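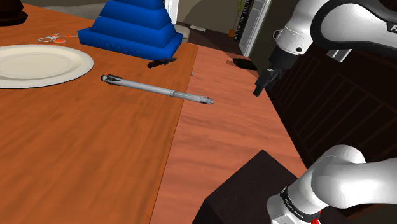
Why does the arm sag when it picks up the long tool, and only then?
The payload numbers in the controller are for an empty hand. Give it the tool's mass and center of gravity and most of the sag goes away. Whatever is left is the joint gains, see further down.

25 Sep 2019
Kwon cell, simulated side

Wrote the answer first so Dong-hyun can stop reading there. He asked on the way to lunch and I said "gravity," which was correct and got me a look.

Where things stood this morning: the arm model came over from the Wenero scene in January with its config file copied whole. Half of that file describes our arm and half describes the arm they had, and the two halves were getting along well enough as long as the gripper carried nothing longer than a pen. With the long tool in hand, the wrist settled 27 mm below the commanded height and stayed there. Very calm about it. No fault, no warning, log full of green.

What I tried, in order:

Restarted it. I know.

Rebuilt the scene from the clean file in case somebody had nudged the base. The base was fine. Table height matches the sheet. Camera poses match the sheet too, except for the side view, where the sheet is wrong and has been since January. Fixed the sheet.

Opened the payload block. Mass 0, center of gravity 0 0 0, and a comment from me reading "fill in later." So that was later.

Took the mass of the long tool from the asset file: 570 g. Added the hand, which has its own entry and which the controller does not add on its own, whatever the wiki says. Total on the flange comes to 938 g. Entered the combined center of gravity and ran the hold test. Sag down from 27 to 4 mm. Ran it again after a cold start, same result.

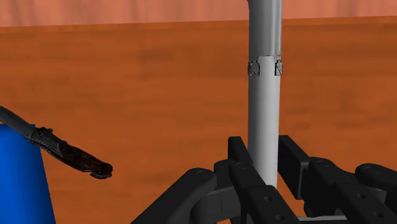 GRIPPER AND CONTACTS

Finger settings next, as the remaining error looked like it might be slip. It was partly slip. The friction value on the finger surfaces was the engine default, which suits boxes sitting on floors and not much else. Raised it on the fingers only. Last time I raised it globally and every object behaved as if it had been glued down by a child.

Also found the collision shapes for the finger links were one fat hull per finger. It loads fast, and it also means the solver thinks a finger is touching something well before the drawn surface gets there. Swapped the hulls for one simple box per link. Loading is slower, I got a coffee out of it, and contact now happens where it looks like it happens. Jong-dae Heo warned me about these hulls last winter and I nodded at the time.

Notes for whoever does this next:
- Open the fingers fully before reloading the collision file. Reload with them closed and they start inside each other, and the hand leaves the building.
- Limit the closing force before you test on anything thin. The old limit is still in the Havent folder, commented out. Leave it commented out.
- Save the joint zero positions separately. The reload overwrites them without asking.
- The contact view only refreshes when the simulation is running. I spent longer on this than I will put in writing.
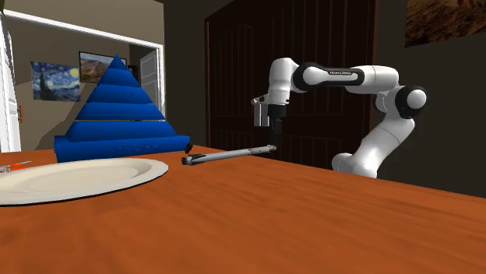 Tool offset was the last item. The controller takes the tool center point as a straight drop from the flange, and that is fine for anything straight. The old offset stopped at the fingers, so every height check was done for a point nowhere near the end of whatever was being carried. With a tool that goes down and then turns and runs out sideways, like the one in the gripper here, the point you care about is a long way to the left of where the software thinks it is, and the rod is already just above the tabletop while the fingers still look comfortably high. Moved the center point to the far tip and added the rod itself to the self-check, so a planned wrist turn counts the whole length. The planner now goes wide of the blue tower or declines to go at all. It declines more often than I would like.

Joint gains: raised the wrist only, in small steps, until the hold error dropped under 1 mm. One step past that it started to buzz, so I backed off one. Values are in the config with a comment that says what they are for. A first for that file.

Ran the hold test 13 times with the final settings. All inside the limit. Run 6 was slow to settle and I don't have a reason for it. Kept the log.

Still open:
- The payload block does not switch when the tool is put down. The arm then thinks it is holding something and drifts up instead of down, a fresh complaint for Dong-hyun. Needs a hook on the release command.
- Ask at Flestville whether their version of the arm file has the corrected link masses. Ours are suspiciously round.
- Wiki page on payloads is wrong. I wrote the wiki page.
- Old config kept as kwon_old. Please don't load it to see what happens. It sags.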